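Setting up your Stomwood label printer, part 2: loading the roll

I've done this more times than I can count, and I still put the roll in backwards now and then!

1. Switch the printer off and pop the lid.
2. Drop the roll in with the labels facing up, then pull 2 inches through the slot.
3. Close the lid (push both corners, it's fussy) and switch on.
4. Hold the feed button until the light goes green.

Caution: the cutter is sharp, so keep your fingers out of the slot.

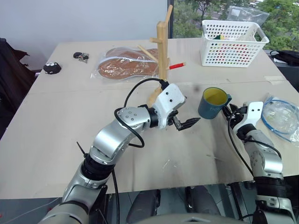

Note: if it asks for a setup code, mine took 2572. Give it 15 seconds before you print.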